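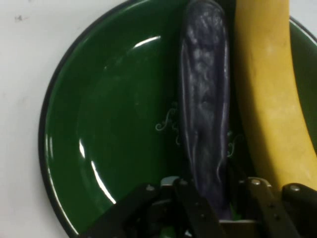 Last edited Wednesday, 4:40 pm

Black rim on my green enamel plates is going rough – safe to use?

I have a set of Forneo enamel plates, bought used. On two of them the rim feels gritty and there is a rust spot the size of a pinhead. Can I still eat off them? I'd like to keep them if I can.

morsy_kitchen
Rust on the outer rim is mostly a cosmetic problem. Scrub it with baking soda, dry it right away and rub on a little cooking oil. If the chip is on the eating surface, stop using the plate for food. Loose enamel can flake off.

tallpine29
just throw them out, new ones are cheap

Dilus
I have had mine for years. Hand wash only, and don't stack them wet. Old enamel of unknown age can have lead or cadmium in the color, so a used set is worth a lab test. Home swabs miss things. I paid 40 dollars for the lab – more than the plates cost.

Comments (2)

oatmeal88: Does vinegar work on the rust?
Dilus: It does, but keep it short. It dulls the shine.

Related
Removing metal marks from stoneware
Prultetti skillet sticks in the middle
Can enamel go in the oven?
Getting labels off secondhand dishes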